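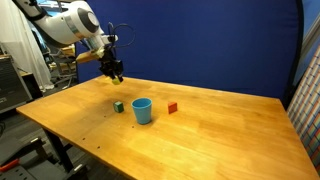 Small block held over the wooden table.

Ticket: Country profile pages, wrong region text after content sync
Product: Zilludetti travel guide CMS
Opened by: Ayana Negussie
Assigned to: Arsen Chornovol
Priority: 2
Status: Pending confirmation

Negussie, Thursday 9:15
After the October sync, the country profile for Alemneh shows the history section from Brornwood. Title, map and visa information are correct. Only the history and population text is wrong. Cleared browser cache, same result. Also checked on a second machine.

Chornovol, 9:50
Reproduced on the live site. The staging copy is correct. Please send the record ID for the history block and say whether the page was edited by hand after the sync.

Negussie, 10:05
Record ID is 142. No manual edits. The last change in the log is the sync itself, user "rultirix-import".

Chornovol, 11:20
Record 142 exists twice in the live table. Rultirix assigns block IDs per region, and the import is supposed to add a region prefix before writing. The prefix is missing on 4 records. When two blocks share an ID, the page template loads the first one it finds – in this case Brornwood.

The server returns status 200 for the affected pages, so the link checker did not report them.

Steps taken:
Paused the nightly import.
Exported the live table.
Restored the prefix on the four records.
Rebuilt the search index.

Negussie, 11:45
History text is now correct on the profile page. The printable version still has the old paragraph on languages and religion.

Chornovol, 12:10
Printable pages are cached separately and expire after 20 hours. Purged by hand for both regions. Reload with the cache disabled and check the languages paragraph again.

Negussie, 12:30
Printable version is correct for Alemneh. I have not checked Brornwood yet. The editor for that region is out until the afternoon.

Chornovol, 12:40
Leaving this open until Brornwood is checked. The import stays paused – new blocks can be entered manually, but use the full ID with prefix. Cause of the missing prefix is not known. Import log attached to the internal copy of this ticket.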